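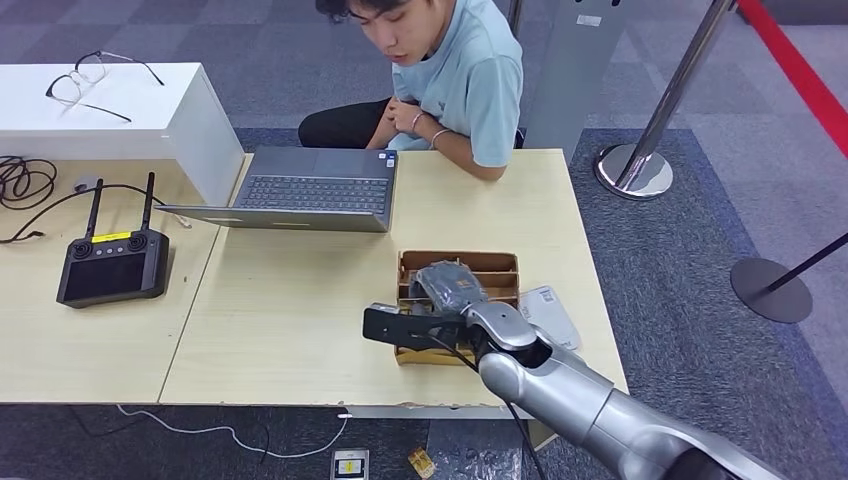 Rulwood's repair evening is moving to a bigger room

The monthly repair evening in Rulwood has outgrown the back of the Pusano bakery, where it has been squeezed in between the flour sacks and the bread racks for the past three winters, and from April it will be held in the old reading room on Odham Street instead. Doors will open at six as usual, and there will still be soup.

For anyone who has not been, the idea is a simple one. You bring along something that has stopped working, or never worked very well to begin with, and you sit down with a neighbor who knows a little more about that sort of thing than you do, and the two of you try to put it right. Lamps are probably the most common visitors, followed closely by toasters, and there is always a steady line for the sewing table, where trousers are let out, zippers are coaxed back onto their tracks and the elbows of very old sweaters are given another year or two. Nobody is charged for the help, though there is a jar by the door for thread, fuses and the soup itself.

The evening began in a modest way. A handful of people who had met in the line at the Ebrahimi hardware store got to talking about how hard it had become to have a kettle mended, and one of them mentioned that the bakery ovens went off in the middle of the afternoon and the back room stayed warm until bedtime. The Pusano family said yes before the question had quite been finished, and the first gathering took place the following month, with two tables, one decent soldering iron and a tray of yesterday's cinnamon rolls.

It has grown a good deal from there. Last month more than one person had to wait out on the sidewalk until a chair came free, and a gentleman with a floor fan very kindly held it upright between his knees for most of an hour so that others could get past him to the sewing machines. The back room is meant to hold 30 people, and everyone who has stood in it on a repair evening knows that 30 is a hopeful figure once you have added coats, bags and the odd vacuum cleaner. The reading room can seat 70, with a separate corner for children and a proper sink.

The room itself will be familiar to plenty of longtime residents. It served as the town's reading room for several generations, and there are still people in Rulwood who remember doing their homework there under the tall windows on the street side, with the radiators knocking away. After the new library opened in 2000, it was used for storage, and later for a dance class, and for the last few years it has mostly sat quiet. The floor has been sanded, the wiring has been brought up to date and there are now outlets along all four walls, a detail that has caused real excitement among the people who mend the toasters. At the bakery, everything electrical had to share a single power strip, and there was a certain amount of polite negotiation over who could test what, and when.

The Ebrahimi store has offered a long workbench and two sets of shelves for the new space, along with a promise to keep common parts in stock for collection on the night – lamp sockets, cord switches, small screws and so on. Larger or stranger parts can still be ordered over the counter in the usual way, and it helps a great deal if you write down the model name of your appliance before you leave home, or bring the little booklet that came with it, if you are the kind of person who keeps such things.

A few practical notes for the first evening. The entrance is on the side of the building, up the ramp, and not through the big front doors, which are still stiff and will stay locked until they have been rehung. There is parking behind the pharmacy. Anything with a gasoline engine should stay at home, and so should microwave ovens, which can hold a nasty charge even when they are unplugged and are best left to a professional shop. Bicycles are welcome, although there is only room for a few at a time and it might be wise to come early with one. Please empty the crumbs out of your toaster before you set off. This request has been made before, and the people at the toaster table would like it made again.

There will be some new things to try as well. A darning circle will meet in the corner by the windows, open to complete beginners, with wool in every color that the neighborhood's attics could supply. There will be a shelf for swapping tools that are good but unwanted, and a notebook in which people can write down what they have mended and how, so that the next person with the same stubborn blender does not have to start from nothing. The old notebook from the bakery will be on hand too. It runs to nearly 200 pages, a few of them rather floury, and it makes lovely reading while you wait your turn.

As for the bakery, it is not being left out of things. The cinnamon rolls will make the short trip over to Odham Street on a cart, and the Pusano family has asked only that somebody please come back for the blue umbrella that has been hanging on the storeroom door since last fall. It was brought in with a broken rib, it was mended very nicely, and it has been waiting for its owner ever since.

The first evening in the reading room will run from six until nine in the evening. Help with setting up the tables would be gratefully received from half past four onward – strong arms are useful, but so is anyone who can carry a stack of soup bowls. There is no need to sign up beforehand, and people with nothing to mend are welcome to come along just for the soup.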